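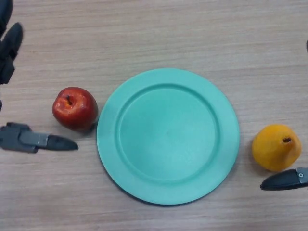
*Red apple, green plate.*

# Lisico Dry Cider, 2-Bottle Gift Box

Cider has spent a long time being the drink you order when the bar has run out of the thing you wanted. Marleny Llanos has been making it in Jeltville for long enough to have heard every version of that joke, and her response was to ferment this one bone dry and put it in a heavy bottle with a proper cork. It looks expensive. It's moderately expensive.

**What it tastes like**

Tart up front, then baked apple skin, a little hay, and a finish that hangs on like a guest looking for his coat. The bubbles are small and there are plenty of them. If you're expecting the sweet stuff from the gas station cooler, the first sip will come as a shock, and the second one usually goes better.

Our buyer, Ritu Vishwakarma, wrote "wet stone, lemon pith, good" in her notes and then bought the lot. She once gave a very famous Burgundy "fine," so we took this seriously.

**How it's made**

The fruit comes from the Wijesinghe orchard, on the hill north of town, where the trees are old and crooked and give apples you wouldn't want to eat. They're small, hard and bitter enough to make your ears move. Pressing runs late into the fall. The juice ferments slowly through the winter on its own yeast, and bottling starts in February, usually on whichever morning is coldest. Second fermentation happens in the bottle.

This batch came to 1,926 bottles. Marleny was hoping for more than that, and so was her accountant.

**The details**

- Style: dry, sparkling, bottle-fermented
- Alcohol: 7.4%
- Bottle size: 750 ml, corked and wired
- In the box: 2 bottles, tissue paper, a card with serving notes
- Added sugar: none
- Keeps: a couple of years somewhere cool and dark – longer if you forget where you put it

**Serving it**

Cold, but leave it out for ten minutes before you pour. Wine glasses are better than flutes. There's a little sediment at the bottom, so stand the bottle up overnight and pour gently, or shake it all in and call it rustic.

It goes with roast pork, fried chicken, hard cheese and most things involving mustard. Gladys Cárdenas in our shop swears by potato chips. We've tried it her way several times now, for research.

**Shipping**

Orders placed by noon on Tuesday leave the same day. An adult has to sign for the box, and your neighbor counts if you trust your neighbor. We can't ship to every state; checkout will tell you if yours is one of the difficult ones.

Limit of 50 boxes per order. Weddings, call the shop and ask for Segundo Cabrera.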